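Our Visit to the Bellini Brickworks
2018-05-22

I had been promising my sister a trip to the Bellini open day ever since January, and I'm so glad we finally made it! We came in by the side gate, where Manuela Fontana was handing out name stickers and very good lemon cookies, and we joined the group of Guido Ruggiero, who has been firing brick there for most of his working life.
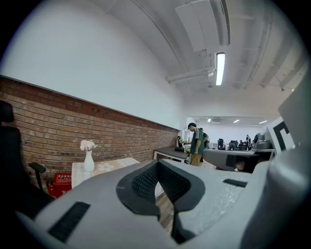

Guido told us that the clay comes from a pit 4 miles up the road, and that it has to rest over the winter before anyone will touch it. The old kiln holds 400 bricks at a time (the new one holds far more, but he talked about it with a good deal less love). My sister asked about the different reds, and we got a long and happy answer about iron, and where a brick sits in the kiln, and his father's opinions on both. 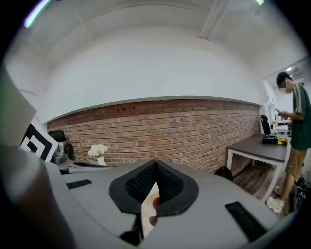
After lunch we had a go at molding. Mine slumped badly on one side, but Manuela Mazza kindly put it on the drying rack with all the others. They mail you your brick if you pay the postage, and I did. Parking is in the field behind the chapel, and you'll want sturdy shoes, as the path down to the pit is steep and we both slid a little.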